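Home | Forums | TV Drama | Comedy | Reality | Off Topic | Log in

Sketden finale - did anyone else hate that??

Last updated: January

holub_fan_club
ok so just finished ep 8 and I need to talk to somebody. Loved this show for seven weeks. Best thing on in ages. And then THAT. She just gets on the ferry? With the money? After everything with the sister? I rewound it twice thinking I missed a scene.

Spoilers obviously, whole thread, go away if you haven't seen it.

Share (41)

pinwheel77
Didn't hate it. The ferry was set up in ep 2 when she buys the return ticket and only uses half. Go back and look.

holub_fan_club
I remember the ticket. A ticket is not a reason. She spent the whole season saying she would never leave Etcombe without Dana and then leaves without Dana.

mrs_tuesday
Thought it was great till the last ten minutes. Then it felt like they had two endings and shot both and glued them togther. The funeral stuff was funny, proper funny, then suddenly we are in a thriller again and the brother in law has a boat??

grayling
The brother in law always had a boat. It's in the driveway. Ep 1.

mrs_tuesday
Under a tarp! I thought it was a car.

pinwheel77
lol

nettle_and_co
My problem is the tone. Starts as a show about a widow who can't work the oven, ends with someone getting shut in a cold store. I like weird. But you have to earn weird. Miroslava Říha is carrying the entire thing on her back, when she does the speech at the bank and keeps stopping to eat the free mints, I was crying laughing and then just crying. Give her all the prizes.

grayling
Agree on Říha. Disagree it wasn't earned. Every episode got a notch stranger, that was the whole design. If ep 8 had been a nice hug in the kitchen you'd all be in here complaining about that.

holub_fan_club
I would have taken the hug

dot_to_dot_dee
Coming in to defend the costumes bc no one has mentioned them. Been trying to do the ep 4 look for my niece's watch party, she wants everyone dressed as somebody from the show and I got Dana. Dana's hair is the whole character! Messy, up high, always about to fall down.

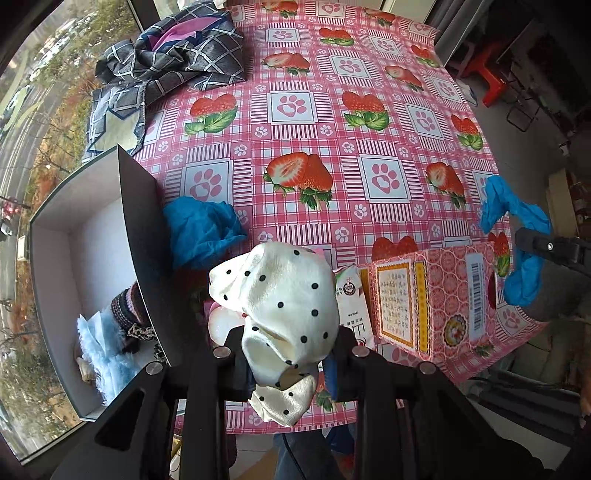

Anyway the ending. I think Dana knew. Watch her in the harbor office, she never once asks where the money is, and she's asked about money in every single episode up to then. So she's in on it, and series 2 is the two of them meeting up wherever the ferry goes. For the hair I'm going white satin with the black polka dots, which I think is very Dana, bit shiny, bit too dressy for gutting fish. If I'm wrong about the ending I will come back and say so.

pinwheel77
Ooh. The not asking about money thing is good. Hadn't clocked that.

nettle_and_co
Love the polka dots. Very much something she'd wear to an inquest.

holub_fan_club
Ok but if Dana knew then the crying in the car makes no sense. She's alone in the car! Who is she acting for

dot_to_dot_dee
Her sister still left. You can know and still cry

grayling
Also the car isn't empty, the dog's there.

mrs_tuesday
She is not performing for the dog grayling

werkitz_west
Read an interview with the writer, Mulugeta Worku, can't find the link now, think it was a podcast actualy. He said the ending was in the first draft and never changed. So not two endings glued together. Make of that what you will.

mrs_tuesday
Well then it's one ending that LOOKS like two. Worse imo.

werkitz_west
Did he say anything on series 2, before anyone asks, no. Only that he has "a drawer".

nettle_and_co
A drawer of what

werkitz_west
Scripts I assume. Didn't say.

pinwheel77
Don't want a second one tbh. Leave it. Every time one of these odd little shows comes back it gets a bigger budget and a detective.

holub_fan_club
No I need it. I can't have the ferry be the last thing. Someone started a petition, it was on 1,069 when I signed.

pinwheel77
You hated it and you signed the petition?

holub_fan_club
I hated ONE episode

grayling
Rewatching from the start tonight if anyone wants to join, 8pm, I'll put a new thread up. Looking for boats and tickets. And whatever the thing is with the oven timer, it's set to 41 every time you see it and I want to know why.

mrs_tuesday
In. Will be watching the tarp

dot_to_dot_dee
Can't tonight, party prep, save me the harbor office bits

Comments (200) | Share | Next page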